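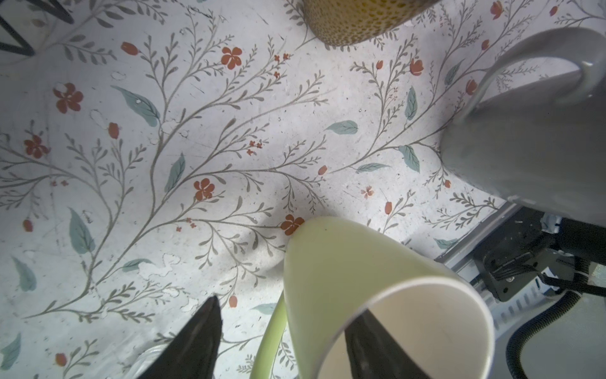
Clearing the table after tea, and getting it ready for the next lot

I have been laying and clearing tables for other people's visitors for longer than I care to work out, first at my aunt's guest house in Fendton and then at home, where there always seems to be somebody dropping in. The printed flowery tabletop is the sort I grew up with, white with twiggy stems and orange-red blossoms, and it is a lovely cheerful thing to drink tea at. It is also a bit of a fusspot to look after! So I've written out how I go about clearing one, cups and mugs and all, and I hope it saves you some scrubbing.

It takes me a quarter of an hour if I don't stop to chat, and I nearly always stop to chat.

What you'll want to hand

A tray with a bit of a lip to it
Two soft cloths, one for damp and one for dry
A washing-up bowl of warm water, with a small squirt of washing-up liquid
A jug that holds 500 ml, for tipping leftovers into
A bag for the paper cups
Bicarbonate of soda, just a teaspoonful

Step 1: Paper cups first

Start with the paper ones. They weigh next to nothing, so they are the first to go over when you reach across for something else, and there is nearly always a mouthful left in the bottom of one of them. Look inside before you tip it. Pour whatever is left into the jug and pop the cup in the bag.

If you have a good many cups, stack them one inside another once they're empty, all facing the same way. Don't squash them yet. A squashed cup dribbles, and a dribble of blackcurrant on a white top is a misery to get out if you don't spot it till morning. Pale cream cups are kinder than bright ones, by the way, as the cheap bright ones can leave a faint ring of colour if they've been standing in a puddle. I learned that at a christening.

Whether the cups can go in with your recycling depends on where you live. Ours can't, so they go in the ordinary bin, but my neighbour Dindo Saludo over in Odham has a separate collection for them, so do check.

Step 2: Mugs and heavier pots

Now for the mugs. Lift them, please, and never slide them. The unglazed ring on the underside of a ceramic mug is rougher than you'd think – run your finger round one and you'll see what I mean – and pushing it along a printed surface is a very good way to leave grey marks.

Take a mug by the handle with one hand and steady it with the other if it's a big one. Put the heaviest in the middle of the tray, handles pointing inwards, and anything smaller round the outside. I never stack mugs, however tempting it looks. Two large ones wedged together will keep you at the sink for half the evening.

Anything standing near the edge of the table should be moved before you start reaching about for the rest. I bring those pieces into the middle first and load the tray from there. It feels like doing the job twice, but it has saved me a good few breakages.

Speckled pots need a closer look than plain ones. All those tiny dots are charming (I have a mustard one from a little shop called Calimlim that I'm terribly fond of), but they hide dried-on drips beautifully. Feel round the outside with your fingertips, and if you find a rough patch, give it a minute in the warm water.

Step 3: Crumbs

Before any water goes near the table, brush off the crumbs with the dry cloth. Work from the far side towards you and catch them in your hand or on a plate. Sugar is the one to watch for. Wipe it while it's dry and it lifts off nicely, but wet it and you'll be spreading syrup over the flowers.

Step 4: The damp wipe

Wring your cloth out well. It should feel cool on the back of your hand and leave hardly any shine behind it. Wipe in long, gentle strokes, rinse the cloth, and go over it all again with clean water so there's no soap left to go sticky. Then dry straight away with the second cloth.

Be particular along the edges. Water likes to sit there, and if it creeps in underneath, the surface may start to lift in time.

Step 5: Smudges and scuffs

Most printed tops collect faint grey smudges sooner or later. Mix the teaspoon of bicarb with enough water to make a loose paste, dab a little on with your fingertip wrapped in the damp cloth, and rub in small circles with hardly any pressure. Count to ten, then wipe it away and have a look. Try it in a corner first if you haven't done it before.

Pale patches are another matter. Where the print has gone lighter, the colour itself has usually worn, and rubbing will only make the patch bigger. Please don't go at it with a scouring pad or one of those white sponges. Theresia Lanz, my old friend from the guest house, once tried to touch up a worn leaf with a felt pen, and we had a bright turquoise blob to put the toast rack on for years afterwards. I leave mine alone now, and if one bothers me I stand a plant on it.

Step 6: Laying up again

Give the top ten minutes to air before anything goes back. Then I set the big mugs out with their handles to the right, a little way in from the edge, with the pot where everyone can reach it. Paper cups I leave stacked upside down until people arrive, so no dust gets in.

If you're expecting hot drinks, put mats down, even under the paper cups. A pack of 50 plain card coasters lasts us most of the year, and I don't mind a bit when the children draw on them.

A few odds and ends

Tea stains inside a pale mug will come off with the same bicarb paste, and you can be much firmer there than on the table.

Candle wax should be left to go quite hard, then eased up with the edge of a wooden spoon.

I do the proper clean, with the paste, once a month. The rest of the time a dry brush and a damp wipe is plenty – and if visitors are staying till late, I clear the cups and leave the wiping until after breakfast.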